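How do they do the stunts in movies?

Thu 4 May

Ever watched a hero fall off a roof and get up two seconds later? Ever yelled WHAT at the screen? OK. So. Let's go.

First thing. The person falling is probably not the star. It's a stunt performer. Same clothes, same hair (or a wig), about the same height. When they stand in for one special actor, they're called a stunt double.

Falling off stuff

Big falls need a big soft landing. Often an airbag. Not like a bouncy castle! A bouncy castle throws you back up. A stunt airbag lets air out of the sides when you land, so you sink in and stop slowly. Slow stop = less ouch. Stunt people practice from low down, then a bit higher, then higher again. Land flat on your back, never on your feet.

In the movie Stonness, the hero drops off a clock tower. Warrick Kereama did the fall. He jumped 30 times in practice and only 2 times for the camera. All that for a bit of film shorter then a sneeze.

Punches

They miss. On purpose. The fist goes past the face with a gap in between, and the camera is put where you can't see the gap. The other actor snaps their head back. Then somebody adds the SMACK sound later. Could be a person hitting a cabbage. Or a wet towel, or a leather jacket.

A fight is learned like a dance. Step, swing, duck, step. Slow first. The market fight in Stonness has 286 moves and took all of September to learn.

Car chases

Lots of cars on the road in the scene? All stunt drivers, even the boring ones going to the shops. The street is closed. Sometimes the cars go pretty slow and the camera makes them look fast, by being close to the ground or by filming fewer pictures each second, so everything speeds up when you play it back.

Who's in charge?

The stunt coordinator. They plan every jump and crash and they can say STOP any time, even to the director. Aksel Zoëga did that job on Stonness. Over 90 stunts. He said no to a few too, like the one with the horse and the elevator.

Can I try it?

No! Not off the bed, not off the shed. Stunt people train for years, in gyms, with grown ups checking everything twice. Want to start? Gymnastics, judo, swimming, dance. All good.

New words: double, airbag, coordinator.

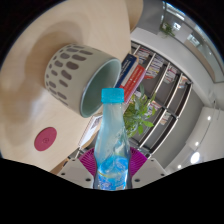

A bottle with a turquoise cap and a blue label.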